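サイト内を検索　キーワードを入力

カテゴリ：道具レビュー ＞ 机・作業台

Zimsteadの折りたたみ作業テーブル、使いはじめてふた月になるのでそろそろ書きます。先に言ってしまうと、かなり好きです！

うちは台所の隣の四畳半が作業部屋で、型紙を広げるのもアイロンをかけるのも、これまでは床でした。膝が痛い。腰も痛い。2月に冬物のコートを裏地ごと直したとき、さすがに限界が来て、夜中の勢いで注文しました（こういう買い物はだいたい夜中です）。

届いた箱は縦に長くて、玄関から部屋まで運ぶのがいちばんの重労働でした。組み立てそのものは15分。脚を起こして、留め具を四か所カチッとはめて、高さを決めるだけです。説明書の日本語は少しあやしいけれど、図が大きいので迷いませんでした。

天板は明るいグレー。白と迷ってグレーにしたのは大正解で、白い生地を置いても端がちゃんと見えるし、チャコの粉が落ちてもそんなに気になりません。表面はさらっとしていて、薄い裏地が勝手に滑っていかないのも助かります。カーブ定規を当てて線を引くとき、手のひらがひっかからないのも地味にうれしいところ。

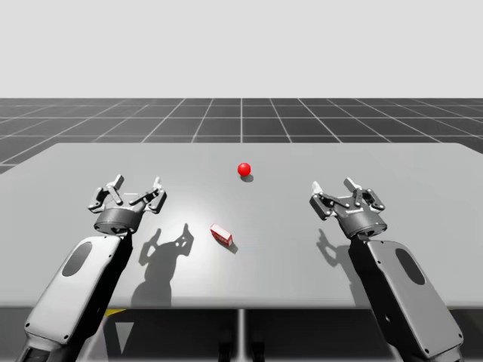

高さの話もさせてください。調節は14段階で、私は下から九段目がミシン用、いちばん上の手前が裁断用に落ち着きました。立って切れるって、こんなに楽なんですね。肩がまるで違います。前に使っていたOnanceの座卓も物はよかったのですが、高さが変えられず、大物を切る日は結局床に戻っていました。

揺れは、正直に書くとゼロではないです。ミシンを全速で踏むと、糸立てがかすかに震えます。脚の先のゴムを一度外してはめ直したらだいぶおさまったので、気になる人はまずそこを見てください。直線縫いなら私はもう忘れています。

洋裁仲間のMeifang Dongさんにも触ってもらいました。彼女はPluldenの木の机を長く使っている人で、「軽すぎて落ち着かない」とのこと。なるほど、どっしりした机に慣れているとそう感じるのかも。でも帰るまでに三回も高さを変えて遊んでいたので、まんざらでもなかったと思います（笑）

気になった点もいくつか。折りたたんだときに自立しないので、壁に立てかける場所が要ります。それと留め具が固い！　最初の一週間は爪を割りそうでした。今は布越しに押しています。別売りの引き出しは浅くて、洋ばさみを入れると閉まりません。まち針とボビン入れと割り切るなら、まあ、ありです。

手入れは固くしぼった布で拭くだけ。一度、アイロンの当て布からスチームの水がたれて輪じみになりかけたのですが、すぐ拭いたら残りませんでした。熱には強くないそうなので、アイロンのときは必ずマットを敷いています。

次はウールのワンピースを、今度こそ柄合わせから丁寧にやるつもりです。生地はもう天板に広げてあります！

タグ：作業テーブル／洋裁／Zimstead／折りたたみ家具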